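Why Do Metal Things Get So Scratchy? 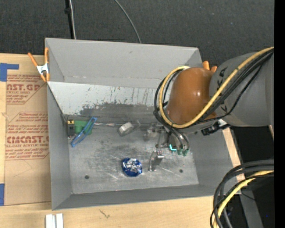
A big grey metal-floored bin with a little huddle of bits and pieces in the back corner. How many scratches can you spot?

Have you ever looked really closely at the bottom of an old baking tray? Or the inside of a kitchen sink? If you tilt your head until the light catches it, you'll find it is covered in tiny lines, hundreds and hundreds of them, going every which way like the marks skaters leave on an ice rink. The floor of the bin in our picture is just like that, with fine scratches and smudges and pale rubbed places all over it. So where do scratches come from?

Let's start with a rule that scientists use all the time: a harder thing can scratch a softer thing. Your fingernail can scratch a candle, because wax is softer than nail. But try to scratch a china plate with your fingernail (go on, the plate won't mind) and nothing happens at all!

Now, metal feels very hard to you and me, but there are different sorts. Lead is so soft that you could mark it with a fingernail, though please don't try, as it's poisonous. Steel is much, much tougher. Even so, tough metals can be scratched by something harder still, and one of those things is hiding in nearly every house. It's sand! A grain of sand is often made of a mineral called quartz, and quartz is harder than most everyday steel. It comes indoors on shoes and gets into boxes and drawers, and when something heavy slides over it, the grain gets dragged along underneath and ploughs a tiny groove.

Not every mark is a groove, though. Look at the sloping panel at the back of the bin, which is pale along the top and darker grey lower down, with a ragged line where the two meet. When a surface is rubbed again and again, its finish can slowly wear away, a bit like the paint on a favourite toy car. Grown-ups call this "wear", and it's the same word we use when the knees of your trousers have gone thin.

My grandfather, Romain Millet, had a tin toolbox that he carried to his workshop in Purves for 44 years. By the end the bottom of it was so rubbed that it looked like frost on a window, and I thought it was the loveliest thing in the whole shed.

Try it yourself

You will need an old metal spoon that a grown-up says you may spoil, a pinch of dry sand, a bit of cloth and a magnifying glass if you have one.

Look at the back of the spoon first and draw what you see. Sprinkle the sand on the cloth, then rub the spoon with it 70 times in the same direction. Wipe it clean and look again. Which way do the new lines go? Draw them next to your first picture, and don't forget to wash your hands.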